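Warm Hands at the Bus Stop: Comparing Linings for a Winter Work Glove
Student project report, Textile and Clothing Technology, second year
Group: Birutė Ozoliņš, Chin-lung Mak, Ferhat Ateş
Supervisor: Imani Benavides
Submitted March 29, 2018

1. Background

Our group wanted to study gloves for people who work outside in the cold but must still use their fingers. The idea came from Ferhat, who delivered parcels in Cetholm last November and changed his gloves three times in one month. In the shops he found many ski gloves, but most of them were too thick for holding a pen or a key. 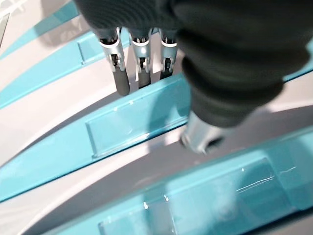
We chose two gloves for the comparison. The Prikero has a fleece lining and a long knitted cuff. The Rornorik has a thinner outer fabric, a synthetic filling and a short cuff with a strap. Both were bought in size large, because this size was in stock for both models.

2. Questionnaire

We sent a short questionnaire to delivery workers and market sellers, and 143 people answered. The question about cuffs divided them the most. Many drivers want a short cuff that goes under the jacket, while the sellers prefer a long one – they often work with the sleeves pushed up. Almost everyone complained about seams at the fingertips.

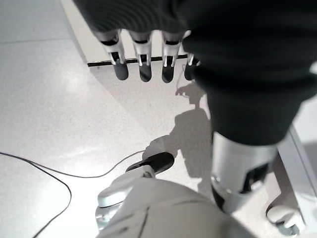
3. Wearing test

Each member of the group wore each glove for 20 minutes outside, standing still, and wrote down how the fingers felt. After this we tried to close a zipper, sign a form and take coins from a pocket. The Prikero felt warmer at the wrist for all of us. With the Rornorik it was easier to sign the form, but Birutė had cold thumbs before the end of the time.

The coins were difficult in both gloves. Aigars Kairys from the Avotiņš sewing workshop told us that the fingertip seam should be moved to the back of the finger, and he showed us how to cut the pattern for it.

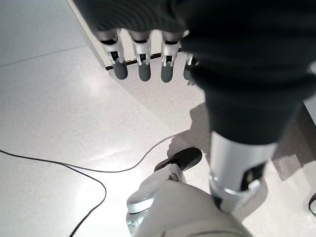 We made one trial pair with this pattern, using fleece for the palm and a thinner knit between the fingers. The left glove came out a little narrow – we had forgotten to add the seam allowance at the thumb. Ferhat could still wear it and he picked up the coins faster than before, but one person is not enough for a result.

4. What remains

The trial pair must be washed and measured again. We would also like to repeat the wearing test with wind, as all our days were calm. The answers to the questionnaire are kept in the department office and can be read there.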